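Purnstead library to extend evening hours from February

Mon 7 October

Purnstead Public Library will stay open until 9 p.m. four nights a week starting in February, the town council decided at its last regular meeting. The vote was 5 to 2.

The library now closes at 6 p.m. on weekdays and at 4 p.m. on Saturdays. Under the new schedule the main reading room, the computer area and the two study rooms on the second floor will be open late Monday through Thursday. The children's room will keep its current hours. Saturday hours do not change.

Library director Zerrin Dönmez asked for the longer day last spring after a survey of card holders. The library received 1453 completed forms, and the most common request was for more time after work. Parking came second.

"People get off the bus from Avoria at ten after six and find the door locked," Dönmez told the council. "Some of them have been asking me about it for years."

Two part-time positions will be added to cover the extra hours. Both will be posted on the town website next month. Applicants need to be available at least three evenings a week, and previous library work is preferred but not required.

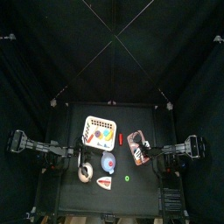 Vol. 26, No. 174

Council member Jamshid Ranjbar voted against the plan. He said he supports the library but wanted a trial period of six months before the town took on permanent staff. He also asked for a monthly count of evening visitors. The council did not adopt the trial period but agreed to the count, with the first figures to be presented at the May meeting.

The Naseri Street entrance will be the only one in use after 6 p.m. The back door, which opens onto the Divlow parking lot, will be locked at that hour as it is now. Visitors who park in the lot will have to walk around the building, and the town will put in two more lights along the side path before the new hours begin. The path is also due to be resurfaced, though no date has been set for that work.

Books can still be returned at any time through the slot by the front steps. Holds will be kept at the front desk for seven days, as before, and can be picked up until 8:45 p.m. on late nights.

The study rooms seat eight people each and can be reserved up to two weeks ahead, by phone or at the desk. Evening reservations open in the middle of January. Groups that already have a regular afternoon slot - the two language classes and the tax help sessions - will keep it unless they ask to move.

The library will be closed for one day in late January for staff training.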